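Robot club is back, and our arm has a hand!

I stopped by the after-school robotics club in February, and I'm so glad I did. Meriem Nasr and Karim Issa have been building an arm they call Floter, and the newest part is a magenta gripper that came off the club's 3D printer (they went through 14 versions, and Karim has kept every one in a shoebox). The job they've set for it is moving a little cube in and out of a cardboard tray.
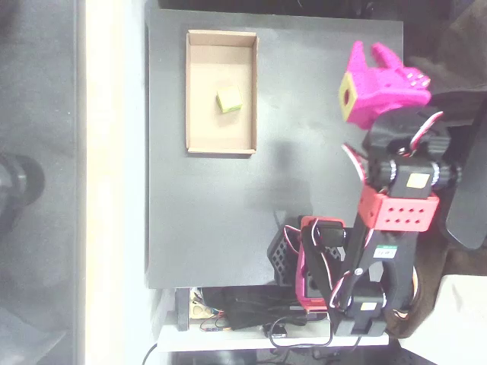

Meriem writes most of the code and Karim handles the wiring, though they swap when one of them gets grumpy. Their coach, Brigitta Fuchs, told me the club has $650 for the whole year - and servos eat through that fast.

Floter's first contest is the Trastura meet this spring. I'll be there with snacks! If your kid wants to join the club, stop by the lab after school and ask for Brigitta.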